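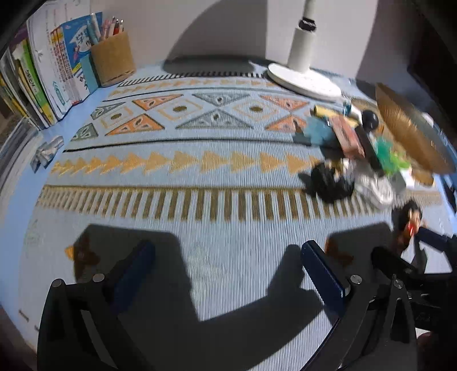 Un bureau, une lampe, quelques livres.

Écrire une sextine : la méthode pas à pas

La sextine fait peur à cause de son tableau de permutations. Une fois le tableau posé sur la feuille, le travail devient pourtant assez mécanique, et la difficulté se déplace vers le choix des mots. Cette page suppose que vous avez déjà écrit quelques poèmes à forme fixe, un rondeau ou un pantoum par exemple, mais ce n'est pas obligatoire.

Ce qu'il faut savoir avant de commencer

Une sextine compte six strophes de six vers, suivies d'un envoi de trois vers. Elle ne repose pas sur la rime, du moins dans sa version la plus courante aujourd'hui. Ce sont six mots, toujours les mêmes, qui reviennent en fin de vers dans un ordre différent à chaque strophe. On les appelle les mots-clés ou les mots-rimes.

Étape 1 - Choisir les six mots

Prenez votre temps. Un mot trop rare s'use dès la troisième strophe, on ne voit plus que lui. Préférez des mots courts, courants, qui acceptent plusieurs sens ou plusieurs fonctions : « porte » (nom ou verbe), « livre », « marche », « somme », « pas ». Évitez d'en prendre plus de deux qui jouent ainsi sur le double sens, le poème tournerait au calembour.

Je note en général 12 mots et j'en barre la moitié le lendemain.

Essayez aussi de mélanger les catégories. Six noms concrets donnent un inventaire. Avec un verbe et un adjectif dans la liste, les phrases bougent davantage.

Étape 2 - Poser le tableau

Numérotez vos mots de 1 à 6 selon leur ordre dans la première strophe. Les strophes suivantes s'écrivent ainsi :

Strophe 1 : 1 2 3 4 5 6
Strophe 2 : 6 1 5 2 4 3
Strophe 3 : 3 6 4 1 2 5
Strophe 4 : 5 3 2 6 1 4
Strophe 5 : 4 5 1 3 6 2
Strophe 6 : 2 4 6 5 3 1

La règle est simple : on prend le dernier mot de la strophe précédente, puis le premier, puis l'avant-dernier, puis le deuxième, et ainsi de suite en allant vers le milieu. Le dernier mot d'une strophe termine donc toujours le premier vers de la suivante.

Recopiez les mots à droite de la page, dans l'ordre, avant d'écrire le moindre vers. Laissez une ligne vide entre les strophes.

Étape 3 - Écrire la première strophe

Fixez un mètre. L'alexandrin convient, mais il allonge beaucoup le poème. Le décasyllabe est plus commode pour un premier essai. Le vers libre est permis, à condition de garder des longueurs voisines.

La première strophe installe un lieu ou une situation. N'y mettez pas tout, il en reste cinq à remplir.

Étape 4 - Avancer sans revenir en arrière

Écrivez les strophes 2 à 6 d'une traite, même mal. Si vous corrigez la deuxième avant d'avoir fini la sixième, vous risquez de ne jamais voir la fin. Comptez 60 minutes pour un premier jet complet.

L'enjambement est votre meilleur outil. Quand la phrase passe au vers suivant, l'oreille s'arrête moins sur le mot répété. La strophe 4 est souvent la plus faible - c'est là que je change de temps verbal ou de personne.

Étape 5 - L'envoi

Les trois derniers vers contiennent les six mots, deux par vers, l'un à l'intérieur et l'autre à la fin. L'ordre varie selon les traditions. Le plus simple est de finir les vers sur 5, 3 et 1, et de placer les trois autres où la phrase le demande.

Étape 6 - Relire

Lisez à voix haute, puis laissez reposer. À la relecture, soulignez les vers qui n'existent que pour amener leur mot final. S'il y en a plus de 5, changez un mot-clé, quitte à reprendre tout le poème.

Commentaires

Karaki
Merci pour le tableau. J'avais une version fausse à la strophe 5 depuis des années et je ne comprenais pas pourquoi ça coinçait.

Lustico
Peut-on remplacer un mot par un homophone ? « vers » et « verre », par exemple ?

Varno
@Lustico oui, beaucoup le font. Une ou deux fois dans le poème, pas plus à mon avis.

Jikitz
J'ai tenu jusqu'à la strophe 4 puis j'ai tout jeté. Je recommence avec des mots plus courts.

Contact - Mentions légales - Tous droits réservés - Retour en haut de page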